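Where Do the Shoes Go? A Project on Pairing and Storing Shared Footwear

Student project report, Wultlow Design Workshop
13 February 2023

Why I picked this

I wanted a project that started with something small and annoying. The shared house I live in (we call it Irska, after the name painted over the door) has one entryway, and that entryway is always full of shoes. In the winter it's boots, but the real trouble all year is the slides. Everybody owns slides. Everybody's slides look like everybody else's slides. You come down to take out the trash, you stick your feet into whatever is closest, and halfway to the bins you notice you're wearing one of yours and one of somebody else's.

So my question was pretty simple: can you lay out an entryway so that slip-on shoes stay in pairs without anyone having to think about it? My advisor told me to make the question smaller, so I dropped boots, sneakers and the umbrella situation (which deserves its own report, believe me) and stuck to slide sandals.

What I did first

In January I kept a diary of the Irska entryway. Every evening I looked at the floor and wrote down how many single slides were sitting away from their partners. Over the whole diary I logged 70 slides, and 43 of those were on their own. I counted a slide as "on its own" if I couldn't touch it and its partner with one hand at the same time. That's not a very scientific rule, but it was easy to stick to when I was tired.

I also asked the people in the house to tell me where they thought they left their slides. Almost all of them said "by the door, together." The diary did not agree with them!

Sorting on a flat surface

The next part was about how people put pairs back together once they're mixed up. I figured that if I understood what makes a match quick or slow, I could build that into the rack. I started with the easiest mix I could think of, two colors and a flat top, and worked up from there.

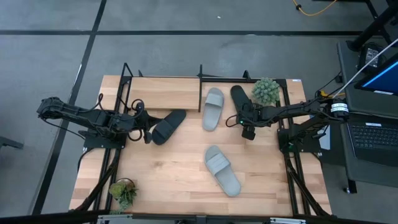 Color turned out to be a much bigger help than shape, and I had that backwards in my proposal. I had written a whole paragraph about matching by outline, left foot and right foot curving toward each other and so on. But with two black slides and two light grey ones lying every which way on pale wood, you know which ones belong together before you've even thought about feet. The grey pair can point in different directions and it doesn't matter. Where it gets slower is the step after that, turning the two halves of a pair so the toes face the same way. My first tries at this by hand were clumsy, and I kept picking a slide up by the strap, flipping it over by accident and having to start again.

The strap is worth a few words. It's the obvious place to grab, and on a lot of slides it's also the only part with any texture on it. But if you lift from the strap the heel end swings down, and then you set it down heel first and it skids. Holding the side of the sole is steadier. I changed my rack design after I noticed this – the first version had a high lip in front that made you come in from above, and coming in from above means grabbing the strap.

When everything was the same color it was a different story. I borrowed all the black slides I could find in the house and mixed those up, and I made mistakes I didn't catch until somebody tried to walk away in them. Size was the best clue after color, then wear on the footbed. Brand logos hardly helped me at all, partly because so many of them had rubbed off.

The two racks

I built 2 racks from leftover boards in the Wultlow shop.

The first I named Carrier. It's a set of open cubbies, one pair to a cubby, with a handle on top so you can carry the whole thing out and sweep under it. I was very proud of the handle. The cubbies were too narrow, though, so people put one slide in and dropped the other on the floor in front, which is pretty much the problem I started with.

The second is Udance, and it's hardly a rack at all. It's a low sloped board with painted foot shapes, set right where you step up from the door. You step onto the shapes, you step out of your slides, and they stay there side by side with the toes pointing in. I stole the idea from those dance charts with the footprints on them, so that's the name. The slope has to be gentle. My first one was too steep and the slides crept down it all evening until they were in a heap at the bottom.

How they compared

I gave each rack a turn in the Irska entryway and kept the same diary. Carrier looked neater when it was full, and the people who like things neat preferred it. Udance did better on pairs, mostly in the evening when everybody comes in at once. The weak spot is guests. They didn't want to step on the painted feet because they thought it was decoration, and one of them walked all the way around it.

What I'd change

I'd paint the foot shapes in different colors, one per person, and I'd do it from the beginning. After the sorting work I really should have seen that coming. I'd also test with wet slides, because the paint gets slippery and I only found that out by nearly falling on it. The Carrier handle is staying, and I've started widening the cubbies, with one side done and the other still clamped up in the shop.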